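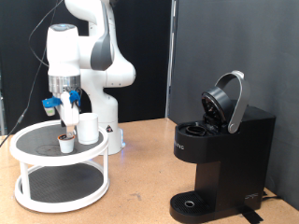 Singers wanted for the Premell Community Choir

We're a friendly lot of 37 voices, and we would dearly love a few more before our summer concert in June, especially tenors and basses (if you've only ever sung in the car, do please come along anyway). There's no audition and you don't need to read music, as Dineo Shabalala, who leads us, teaches most of the songs by ear and is very patient with those of us who forget the second verse.

We meet weekly at 7.30pm in the Coetzee Hall, with a good long break for tea — and usually cake. Your first six sessions are free, and after that it's £20 a term, or whatever you can manage.

To join, just turn up ten minutes early and ask for Dineo, or leave your name and number at the hall office and she'll ring you back for a chat.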